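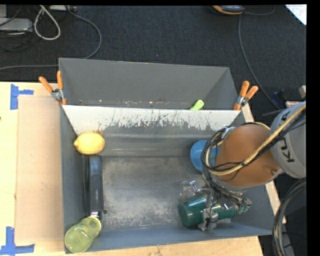
Simura hand, trial unit: drops round stuff on the way up
Posted by Demyd Moroz, Thursday, 4 replies, 29 views

Hi Otard support! We're partway through the trial and I like this hand a lot, but I'm stuck on one thing. Anything curved (bottles lying down, cups, the lemon) gets a decent grip and then rolls out of the fingers during the lift. Grip force is at 120, lift speed is the default. I tried 10 lifts on the green bottle this morning and lost six of them.

Already tried: re-ran the finger calibration, swapped the power supply, updated the Zallis plugin. No change.

Update, 2:15 pm: Carrasco on your chat line had me raise the close delay to 550 ms so the arm waits for the fingers to settle. Much better! One drop in 10 now, same bottle. The lemon is still a pain, it squirts out sideways whenever I go past 120 on force.

Two things before we decide on buying. Can the delay be set per object, or is it global? And do the softer fingertips come with the kit or get billed separately?

Share (2)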